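Cojín de embarazo Korov en forma de U: opinión tras nueve semanas de uso

Lo compré en la semana 27, cuando ya no encontraba postura y me despertaba cada vez que intentaba cambiar de lado. Antes había probado con dos almohadas normales, una entre las rodillas y otra en la espalda, y acababan siempre en el suelo. El Korov me costó 236 coronas en la tienda en línea de Sukik, envío incluido, y llegó doblado y envasado al vacío. Tarda casi un día en coger volumen.

El relleno es de fibra hueca. Al principio me pareció demasiado firme en la zona del cuello y dormí mal las dos primeras noches. Después cedió y ahora la altura me va bien, aunque duermo sin otra almohada debajo. Si estás acostumbrada a una almohada baja, probablemente tendrás que sacar algo de relleno por la cremallera interior. Se puede hacer, pero conviene tener una bolsa a mano.

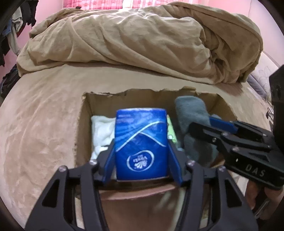
N.º 14 – pág. 9

Lo que mejor funciona es el apoyo de la barriga. Tumbada del lado izquierdo, el brazo delantero del cojín queda justo debajo y noto menos tirón en la ingle. El dolor de cadera no ha desaparecido, pero he pasado de levantarme cuatro o cinco veces a levantarme dos, y una de ellas es para ir al baño.

Para cambiar de lado no hace falta mover el cojín, que era lo que yo buscaba. Eso sí, ocupa mucho. En una cama de 135 mi pareja se quedó con una franja bastante estrecha y terminó durmiendo varias noches en el sofá. En una de 160 se lleva mejor.

La funda es de punto de algodón y se lava a 40 grados. La he lavado seis veces y no ha encogido, aunque ya tiene bolitas en la parte de las rodillas. Volver a ponerla es pesado – la cremallera solo llega hasta la mitad y hay que ir empujando el cojín por dentro. No venden funda de repuesto por separado. Escribí a Sukik para preguntar y me contestaron que quizá en marzo.

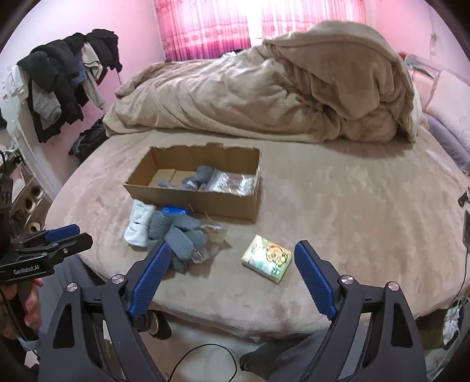

Manta y calcetines sobre la cama.

También da calor. En invierno no me molesta, pero no me imagino usándolo en agosto. Una amiga tiene el Hourani, más corto y en forma de C, y dice que es más fresco, aunque no sujeta la espalda. Lo probé una tarde en su casa y a mí se me quedaba pequeño. El Morix lo descarté por el relleno de bolitas, que suena al moverse.

A favor: sujeta bien barriga y espalda, no hay que recolocarlo por la noche, aguanta los lavados.

En contra: tamaño, calor, cremallera corta, sin funda de recambio.

Lo volvería a comprar si tuviera cama grande. Con cama pequeña miraría antes el Hourani. Cuando nazca el bebé lo probaré para dar el pecho y añadiré aquí cómo va.

Diciembre de 2025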